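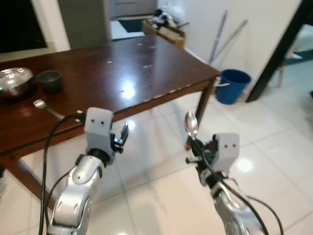 Can the Draser kit pick up ordinary silverware with the stock fingers, or do you need the upgrade pack?

Stock fingers will hold a regular spoon or fork. The upgrade pack gets you softer pads, and those matter more for glass and plastic.

Posted by mudlark_pete, 19 January 2020

OK so I'm this close to ordering the two-arm Draser and I want to hear from people who own one before I hand over the money. My plan is table clearing, nothing fancy. I already have a single arm from Cistholm and it's fine for blocks, but anything thin and shiny lying flat drives me nuts. Is the second arm worth it?

Posted by ovenmitt

Worth it for me! I've had mine since July and I use both sides constantly. A spoon upright in the right gripper, left one free to go after the fork, that's pretty much my whole evening. Stock fingers, by the way. I bought the pad upgrade and it's still in the drawer.

Posted by kestrel_208

Gotta disagree with ovenmitt on the pads. I ran 30 fork pickups with stock fingers and dropped 13 of them. Flat handle on a hard varnished table, there's just nothing to get under. Spoons were a lot better. If your table is glossy, get the pads or put down a placemat.

Posted by ovenmitt

A placemat is cheating :) How low were you coming in? I let the fingertips touch the wood before closing. Yes, it leaves marks. My table was old anyway.

Posted by kestrel_208

Low enough to hear it. My table is not old and I'd like to stay married.

Posted by mudlark_pete

Ha, fair. What about the cables? In the product shots they hang outside the arm in a big loop and that's the one thing that makes me nervous.

Posted by tilecutter

They do hang outside and I don't love it. Mine snagged on a chair back the first week. I ended up with Velcro ties at the elbow (leave slack at the wrist or it'll fight you when it rotates). For this price Draser should include a sleeve. Falcão sells one that fits but shipping took 18 days.

Posted by ovenmitt

Never snagged mine once, but I keep the chairs well back.

Posted by brinepot

Has anyone tried the Urkbridge setup service? They come out, mount everything, and do the calibration with you. I paid for it and I'm on the fence. The guy was great and I was running the same afternoon, but everything he did is in the manual if you've got the patience. I don't, so I guess it was money well spent?

Posted by kestrel_208

Skip it, Pete. If you got the Cistholm going you can do this one. The only annoying part is matching the two arms to each other, and you'll be redoing that yourself anyway the first time you move the stand.

Posted by mudlark_pete

Alright, going with two arms and the pads, no setup service. I'll post my own fork numbers when it gets here. tilecutter, which size sleeve did you order?

Posted by tilecutter

The medium. Small won't go over the connector.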